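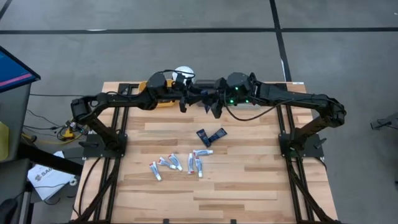 Every tube in our bathroom gets thrown out with a week of toothpaste still in it, a reader in Gellport wrote to us in May, and I'm the only one in the house who seems to mind. She wanted to know what other households do with the last of the tube, and whether there was any point in keeping the empties.

We put the question in the newsletter and got 48 replies. Most came from families, a few from share houses, and one from a campground near Lornham where the lost property box is mainly toothpaste. Nearly everyone had started tubes lying around in more than one place. The bathroom drawer was the usual spot, followed by the toiletry bag, the gym bag and the glovebox.

The simplest advice was to get the whole lot out and put it on a table. A bathroom drawer is a poor place to sort anything because the tubes slide under each other and the small ones end up at the back. On a flat surface you can see which are the same and which have been opened twice over. One reader found 9 tubes on the go in a house of four people. She put the unopened ones away in the linen closet and told the kids they could have a new one when the old ones were gone.

Travel sizes need their own pile. They hold very little, they get opened for a weekend and then they sit for months. Several readers now use them up at home between trips, one at a time, and keep a single sealed one in the bag. 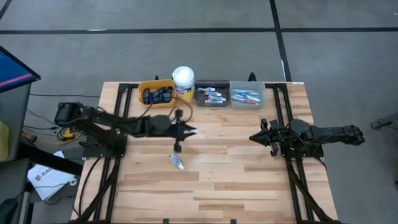 A small tube, light blue and white with a dark cap.

On getting the last bit out, opinion was split between rolling and flattening. Rolling from the tail works on the old metal tubes, which stay where you put them. Plastic laminate springs back, so the roll needs a clip. Bulldog clips were popular, and so were clothes pegs. The flatteners lay the tube on the edge of the counter and push toward the cap with the handle of the toothbrush, or with a ruler. I tried both for a fortnight and went with the ruler. It takes a few seconds and there's nothing to keep on the tube afterwards.

Cutting the tube open also works. Snip across the middle, use what's in the cap end and slide the tail back over it as a lid. It will dry out if you leave it, so do this when you're going to finish it within a few days.

Sorting comes after that. Three bins is enough for most bathrooms: one for unopened, one for in use and one for finished. Different colours help if children are doing it. Šindelář, the hardware store on the main street in Lornham, sells small open-top bins for $8 each, and ours have held up well. The Orkari ones with lids cost $20 and the lids get in the way.

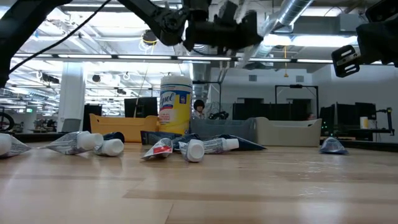

Squeezed tubes in front of the bins, with the wipes canister at the back.

Keep some wipes within reach. Caps collect a ring of dried paste, and it gets onto everything else in the bin. Wipe the threads as well as the outside of the cap.

As for the empties, check with your council before you save them up. Some kerbside services take tubes and some don't, and the rules about caps vary too. In Gellport they go in the garbage for now. Our reader has been told this and is keeping hers in a shoebox under the sink anyway.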